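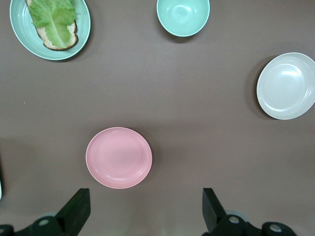 Bread and lettuce on the green plate, Tuesday lunch.

1 Aug 2023

Too warm to cook, so lunch was cold again. Bread from Marchal, lettuce from Kátia's garden. She brought over a whole bag of it last night and said there was more if we wanted it. I don't think we do.

I used the mint-green plate and put the small bowl in the same green near it. The white plate was for Florian, who called at noon to say he was stuck in Jornden until three. I ate without him. The lettuce was good — a bit bitter near the rib. I should have put mustard under it.

Paid the plumber in the afternoon. The bill came to 1,212, over 1,000 of it for labor. Blandine says she paid less in May for the same work, but her pipes are newer. I wrote the amount in the book and put the receipt in the drawer with the others.

Florian got in at twenty to four and had cheese on toast. He didn't want lettuce either. We talked about the plates and whether to buy more of the green ones. I would like two more bowls. He thinks we have enough.

Washed up, watered the pots, called Régis back. In bed by ten. Need to buy butter and lamp oil tomorrow.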